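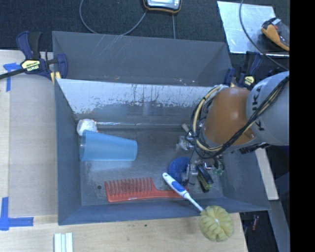 Dumwood bin picking, README

Hi! This is the data and the notes from the bin picking setup I've been putting together at our shared workshop in Odstead. I'm Inês. My brother Adelino did most of the wiring, and Freya Lockwood wrote the grasp code we started from (she's on the second branch, called troltdale, if you want to see how it looked before I got my hands on it).

What you get

There are 298 pick attempts in the folder called runs. Of those, 291 have a full joint log and the other seven stop early, so I moved them to runs/short and left them alone. Every attempt has a start image, an end image, the log and a small text file with whatever I typed in afterward. My typing is bad before coffee, be warned.

The pick list is household stuff: cups, combs, scrubbers, long-handled brushes, that kind of thing. I wanted shapes that argue with each other. A wide-tooth comb lying flat on a metal floor is a miserable thing to grab, and a brush with its handle over the wall of the bin is a whole different problem — you have to decide if it even counts as being in the bin. I count it if any part of the item is past the wall. Armindo Garcia thinks I'm wrong and wants those split out, so there's a flag in the text file called over_rim and you can both be happy.

The setup

KUKA arm, one big gray bin, bar clamps at the back corners. Before the clamps, the arm bumped the wall on a bad approach and the bin walked across the table, and I lost a whole evening of October runs to that. There's blue tape on the table too. If you build your own, tape first and calibrate second!

The divider in the bin stays in. All picks are from the big front section. The metal is scuffed and it throws reflections, especially next to anything see-through, so please don't trust depth near the light-blue cup. I tried masking it and gave up. Mārtiņš Šimkus has a better idea involving two exposures and I'll merge it when he sends it.

Running it

Copy config_sample to config, put in your own bin corners, then start neves.py (Neves is just what we call the planner). It needs the log server up first or it sits there looking busy. The speed cap is set to 14 percent and I'd leave it there until you've watched a few dozen picks with your hand on the stop button.

Known problems

Attempt 237 has its start and end images swapped. I keep meaning to fix it.

The gripper cables can rub on the joint if the wrist turns too far in one direction. There's a limit in the config for this, wrist_max, and you'll want to set it for your own cable bundle.

Item names aren't consistent. "Scrubber" and "scrub ball" are the same label, and I used both for weeks.

Last edit 26th December, label fixes only. If something's broken, open an issue or leave a note on the workshop board and I'll get to it.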